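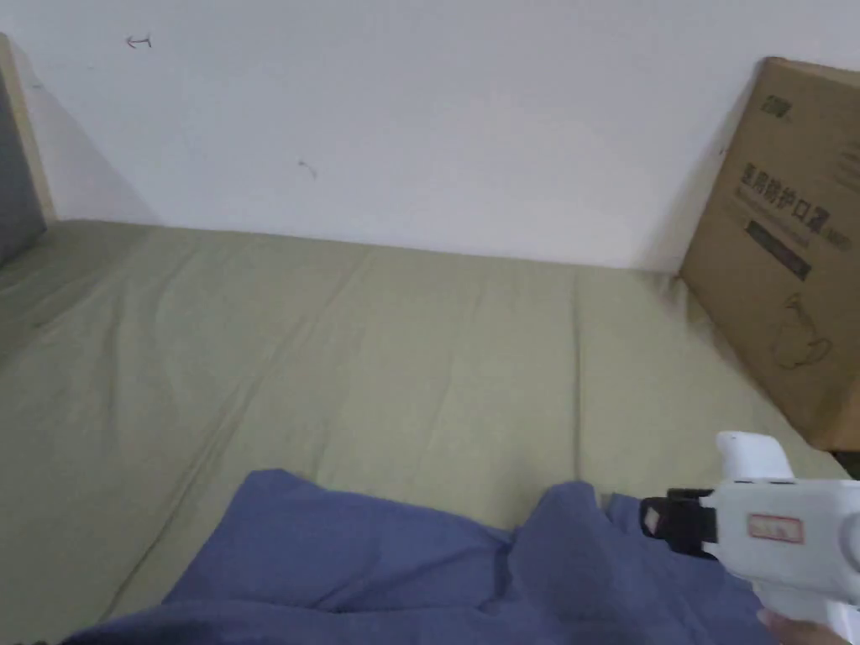

Week 4 – Reading a police news release
Crime and Courts Reporting, second-year workshop
Notes by Veronica Ilie

Last week we did scanners and tip lines, so today is the dull cousin, the release itself. I spent nine years on a night desk and I still read every one of these twice, once for what's in it and once for what's been left out. Please do the same before you type a word.

Start with the verb. "Arrested", "charged", "detained" and "located" all mean different things, and students swap them around constantly (I did too, and got a very cold phone call for it). A person who has been arrested may be let go in the morning with no charge at all. If the release says "in custody", write "in custody" and ring to ask about charges.

Next, who did the work? Releases love the passive. "A vehicle was stopped" – by whom, and why that one? Put the question to the media officer. You may not get an answer, but you'll know what you're missing.

The practice release

We're using the Skeltamberg release from the reader, pages 9 to 19. It's a classroom piece about a break-in at the Marchetti warehouse, and the sheet is laid out the way a mid-sized force would do it. Goods valued at $885 were taken, one man was arrested, and a second person "is being sought". Notice that the second person isn't called a suspect anywhere. Your story shouldn't call them one either. 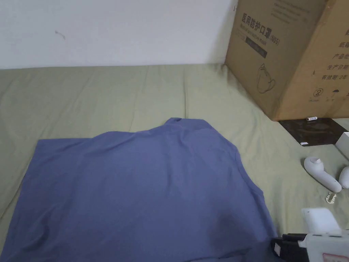
Blue T-shirt laid out on a green sheet.

Clothing descriptions come up in nearly every release, so a word on those. Keep them if they'd help a reader recognise somebody, along with height, build and where the person was last seen. Drop them if all that's left is "male, dark clothing". That fits half the town and does real harm to whoever happens to be walking home in a dark jacket. Emanuel Dumitrescu argued in tutorial that we should run whatever police give us and let readers sort it out. I don't agree, but it was a good argument and I'd like to hear the other side from somebody else this week!

Attribution

Every claim gets a source, close to the claim. "Police allege" is fine, "police say" is fine, and "allegedly" floating about on its own is lazy. Once charges are laid, the court file is your best friend – check the spelling of the name, the age and the exact charge against it. If the release and the file disagree, phone both offices before filing.

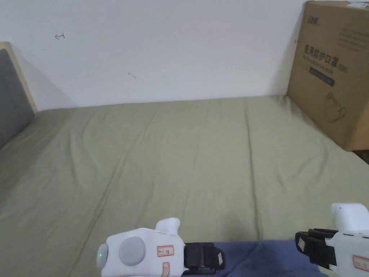

Photo: Ladi Ekpo

Neighbours are harder. They're often kind, often shaken, and often repeating something they heard from the person next door. Ask "did you see that yourself?" early on, and write the answer in your notebook word for word.

For next time

Write 300 words from the Skeltamberg release, with no quotes you haven't got. Under the story, list three questions you'd put to the media officer. Hand it in through the course page by August 3, 2026.

Read the Brader chapter on publication bans as well. Despina Vlad is taking the first hour and she'll expect you to know when a ban starts and who it covers. Iulian Cârstea has the spare copies of the reader if yours hasn't turned up.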